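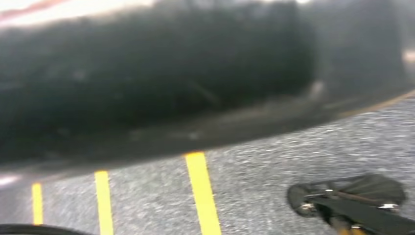 Modul Lager und Materialfluss
Skript zu Einheit 5: Bodenflächen, Markierungen und Ordnung am Stellplatz
Dozent: Alasdair Imrie
Stand: 7. Mai 2024

5.1 Worum es geht

In Einheit 4 wurden Regale und Ladehilfsmittel behandelt. Jetzt geht es um den Boden selbst. Er trägt Lasten, wird befahren und begangen und dient als Träger von Informationen. Gelbe Streifen auf grauem Grund sind in vielen Hallen üblich, weil der Kontrast auch bei mäßigem Licht ausreicht.

5.2 Gesprenkelte Böden

Graue, gesprenkelte Oberflächen kommen bei Terrazzo, Asphalt und groben Matten vor. Staub und leichter Abrieb fallen darauf wenig auf. Das ist im Alltag angenehm, erschwert aber die Sichtkontrolle — kleine Schrauben oder Splitter werden leicht übersehen. Gekehrt wird deshalb nach Plan und nicht nach Augenschein.

5.3 Farbe oder Band

Aufgemalte Streifen halten länger, das Umzeichnen ist aufwendig. Klebeband lässt sich schnell versetzen, löst sich aber an den Kanten, wenn häufig Lasten darübergezogen werden. Der Untergrund muss in beiden Fällen sauber, trocken und fettfrei sein. Im Übungslager Tremar sind 190 Meter Markierung zu pflegen. Ein Kontrollgang dauert dort 45 Minuten.

5.4 Abstellen und Aufnehmen

Sperrige dunkle Gegenstände werfen kräftige Schatten und verdecken beim Absetzen die Linien. Man orientiert sich vor dem Absenken und korrigiert nicht erst am Boden. Weiche oder gerundete Unterseiten werden angehoben, nie geschoben. Schlaufen und Gurte dürfen nicht in den Verkehrsweg hängen.

Zur Beleuchtung: Starkes Gegenlicht von einem Tor oder Fenster blendet. Arbeitsrichtung nach Möglichkeit so wählen, dass das Licht von der Seite kommt.

5.5 Aufgaben bis zur nächsten Sitzung

Skizzieren Sie einen Stellplatz für sperrige Einzelstücke und tragen Sie Linien und Laufwege ein.
Vergleichen Sie den Aufwand für Farbe und Band bei zweimaligem Umbau im Jahr.
Lesen Sie den Text von Gerardo Lo Presti im Reader, Abschnitt »Boden als Arbeitsmittel«.

Die Skizzen werden in der Sitzung besprochen. Die Begehung bei Skumico findet im September statt, Sicherheitsschuhe sind mitzubringen.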